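Llegué a Climdale con una mochila y 400 coronas mal contadas, y lo primero que hice fue perderme. La pensión Peltonen quedaba arriba del todo, a 3000 metros, ¡y yo resoplando como un fuelle! La dueña me dio una llave enorme y una sopa de algo (no pregunté).

El autobús a Pancombe salía a las 18, o eso juraba el cartel. Esperé 20 minutos, luego otros 20, comiendo pan con un perro que me había adoptado en la plaza.

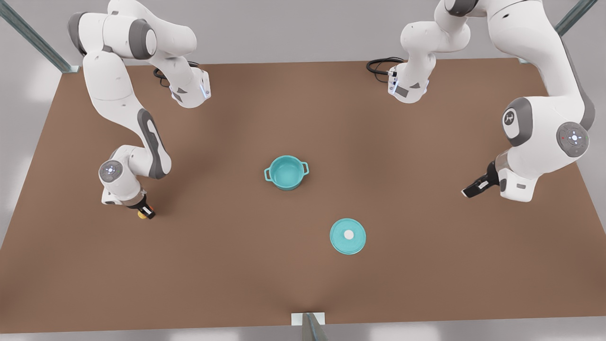
Al final bajé andando con el perro detrás, y a la altura del puente ya le había puesto nombre: Taner. El autobús nos adelantó en la primera curva, vacío y pitando.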